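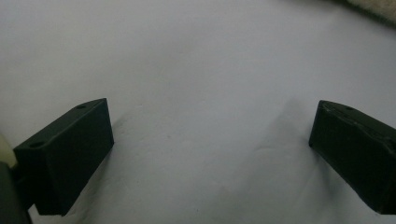
Reading order for the Grumetgate books?

Posted by Valentyna Hrytsenko

I picked up the second Grumetgate novel at a library sale without realising it was part of a series. I've read 16 pages and stopped, as there are clearly people in it I'm supposed to know already. The library catalogue lists the novels by publication date, but it also has a prequel called Derkach and a novella called Penine, with no numbers on either. Do I read the prequel first? And is the novella needed at all? I'm mostly a crime reader and don't usually get on with fantasy, so I'd like to avoid buying more than I have to. My Kodero e-reader sorts them alphabetically, so that's no help.

Ffion Lloyd

Go with publication order and leave Derkach until after the third novel. It's set in 1790, well before the others, but it was written later and it gives away who the harbour master is. That's the main puzzle of the first book, so as a crime reader you'd want to come to it fresh.

Penine sits between the second and third novels. It's short and follows the sister while she's away from the city. You can skip it and still understand everything, though there's a scene at the ferry in book three that means more if you've read it. I'd borrow it if your branch has a copy.

Be warned that the third novel is over 700 pages and the middle is slow. The first two move along well. If you don't like the first one by the time they reach the salt works, I doubt the rest will change your mind.

tidewrack

I read the prequel first and it was fine. Didn't feel spoiled.

marg_in_the_margins

Agree with Ffion on the order. One thing to add – get the newer edition of book one if you can. The older paperback leaves out the map and the family tree at the back, and I was forever flicking back through chapters to work out which cousin was which. The e-book has both, but the tree is tiny and doesn't enlarge properly on mine.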